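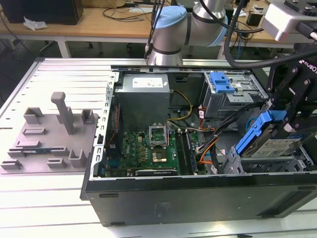 Opinion | Repair and Reuse

Home Essays Back Issues Letters Subscribe

I want to defend the old desktop computer, the kind that stands under a desk and collects dust for years. My reason is simple. A person can open it, look inside, and understand a good part of what is there.

I came to this opinion slowly. When I moved to Kultodley I worked for a small office supplier called Hanum, and one of my duties was to send old machines away. In one year I signed the papers for 804 of them. I did not open a single one. On my list each machine was a number and a weight, and I was pleased when the list became shorter.

Later I bought a used tower for my own home, and after five months it refused to start. The shop offered me a new computer. I went home, put the tower on its side, and removed the panel. I was nervous, as if I had opened the door of a neighbor's apartment. But the inside was more polite than I expected. The memory sits in long slots with a latch at each end. The drive is held by a piece of colored plastic, and the color is a kind of invitation — put your finger on this part, it says, and leave the others alone.

My problem was a memory module that did not sit correctly. I pressed it down until the latches closed, and the machine started.

I know that one lucky repair does not prove an argument. Still, I think it shows what we give up when we accept a computer that is glued shut. The thin ones are beautiful and I own one too. If its memory fails, I can do nothing except carry it to someone, and this person will probably tell me that the memory and the board are one piece now.
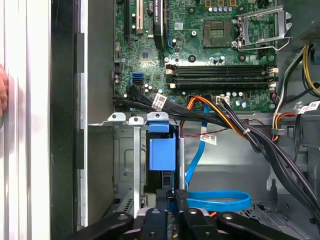

Grallo Review, Issue 17

People who disagree with me say that the inside of a desktop is a mess. They are right about the cables. A thick black bundle crosses the lower edge of the board, orange and yellow wires join it, and a blue data cable lies in a loop near the drive cage. Nobody would call this elegant. But a mess of this kind can be followed. I can put a finger on one cable and go with it to its end, and at the end there is usually a plug with a shape that fits in one place. I even like the little white labels with barcodes. They were not made for me, but they remind me that each cable was once a separate part and can be a separate part again.

The processor socket is the one place where I ask for caution. With the lever lifted and no processor in it, the gold contact pins are exposed, and they are very fine. I would not let a beginner touch them, and I do not touch them myself. All the rest of the board is more forgiving than people believe, if the power cord is out and the hands are slow.

There is also the question of electricity, and here my opponents have a better point. An old tower can use more power than a small new machine. For a computer that works day and night this may decide the matter. For a computer that writes letters two hours in the evening, I do not think it does.

What I would like is modest. Before an office sends its towers away, let someone open them and take out what can be used again: the memory, the drives, the power supplies. The firm Kandasamy, where I work now, began to do this in June. It costs us time, and some machines still go to the recycler almost complete. Others leave our building with a second owner, and the form I sign for those has a line for a name, where the old form had only a line for weight.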